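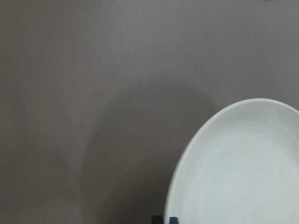 Progress report, tableware and dining room refit, Genotetti House
To: Timden Fund, small grants
From: Kerubo Wanyama
March 9, 2020

Short version first. Plates are in. Table coverings are in. Bowls late. Money fine. Longer version follows, written between lunch and a delivery so please forgive the state of it.

Where we were at the last report

Old plates mostly chipped, white institutional stuff, three or four different sizes that wouldn't stack. People at the far tables getting served on side plates when the big ones ran out. Tables scratched and sticky whatever we cleaned them with. You agreed to fund new plates, bowls, table coverings and storage for the lot, plus a bit for lighting over the serving end.

Plates

Ordered 86 from Pesonen. All arrived, two broken in the box, both replaced without any argument. Round, off-white, raised rim, small dark flecks all over. I'd had doubts about the flecks. A few of the older diners asked if they were dirty the first week and one gentleman sent his back to the kitchen. That has died down. The kitchen likes the rim becuase stew stays where it's put, and the well is flat enough to cut meat on, which the old ones weren't really.

Weight is the one complaint. They are heavier than what we had and a full stack is too much for some of the serving team. New rule: carry no more than five at a time. It is written on the cupboard door and mostly followed.

Dishwasher -- they fit, but only in every second slot of the old racks. So washing up takes longer than it did. Have asked for a price on wider racks. Not in the original budget, see the money section.

Table coverings

We went back and forth on this far too long and I'll take the blame. The first choice was a dark blue. Looked smart in the sample book, looked gloomy with the lights on. Second choice was the grayish mauve, plain, matte, no pattern. Went with that. A pale plate stands out on it, and that was the whole point of asking Timden for coverings and plates together. Our diners with poor eyesight had told us more than once that they couldn't find the edge of a white plate on a pale table. Since the change I've had four people bring it up without being asked, all pleased.

Gravy wipes off. Beetroot needs two goes. Turmeric we don't know yet, the curry lunch was moved.

One covering was cut short by the supplier and doesn't reach the end of the long table. They've said they'll send another. Still waiting, chasing again tomorrow.

Bowls

Not here. Astach were going to supply them in a glaze to go with the plates, then said the batch came out wrong and they were refiring. New date is the end of March. I have asked for that in writing. Meanwhile soup is going out in the old bowls. Works, looks odd.

If they miss March I'd like your permission to buy bowls from Pesonen instead. Cost is a bit higher per bowl but we'd save the second delivery charge, so near enough the same. Could you let me know yes or no before the end of the month so I'm not writing to you in a panic.

Storage

New shelves up in the passage cupboard. Plates on the lower ones, at waist height, so no reaching up with a heavy stack. The top shelf is empty and waiting for bowls. The old plates are boxed. We kept the decent ones for outdoor events and the rest are going to the mosaic class, who are delighted.

Lighting

Half done. Electrician replaced the fittings over the serving hatch and there's a clear difference, you can see what you're ladling. The 2 fittings by the window are not done, he wants a part. No date from him. I'd describe this as slow but not worrying.

Money

Plates and coverings came in on budget. Shelving slightly under. Bowls not invoiced. Lighting part paid. Full figures on the sheet sent with this report, with receipts behind it in the same order. If the shelving underspend could go toward the dishwasher racks that would cover most of it, and I'd find the rest out of the kitchen account. This would be a change of use so I understand it needs a form. Please send me the form, the link on your site gives an error.

What people said

Didn't do the survey yet, sorry. We were going to wait until the bowls came so as not to ask everyone twice. Comments from the book by the door for now:

"Nice and heavy, feels like a proper dinner."
"I can see my peas."
"Too heavy. Bring back the old ones."
"Who picked purple?"

(It isn't purple. It is a bit purple.)

Next

Chase Astach for bowls and the supplier for the short covering. Get a date out of the electrician. Price for racks. Survey once the bowls have been in use for a couple of weeks, results to you with the final report.

Needed from you: an answer on the bowls and the change of use form. Phone is better than email this month, I'm in the kitchen most mornings but will pick up after two.

Kerubo Wanyama
Genotetti House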